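Storing and mailing vinyl records at home

Keep your records standing up, never in a pile. In a pile the weight presses on the lowest ones and after one hot summer they are bent. My room stays near 18 degrees and this is fine for them.

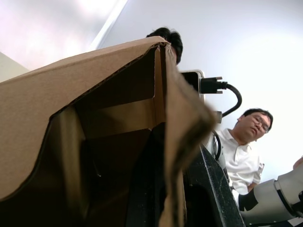

For washing I use distilled water and a soft cloth, and I go along the grooves, not across. Let the record dry on a rack before it goes back in the sleeve.
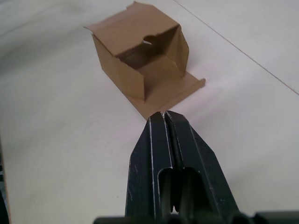
When you sell a record by mail, take it out of the cover, so the disc does not split the seam on the way. Put both in one outer sleeve. A plain brown box with no printing, folded up on a white table, is good enough for this, and you see quickly any dirt that falls out. My friend Manuela Mazza has mailed 80 albums this way, only one came with a bent corner.
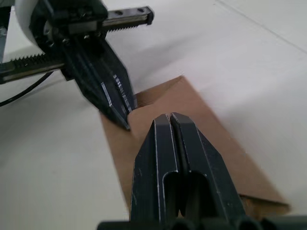 Old paper sleeves leave dust. I change them for lined ones, 30 at a time, starting with the death metal, which I play most.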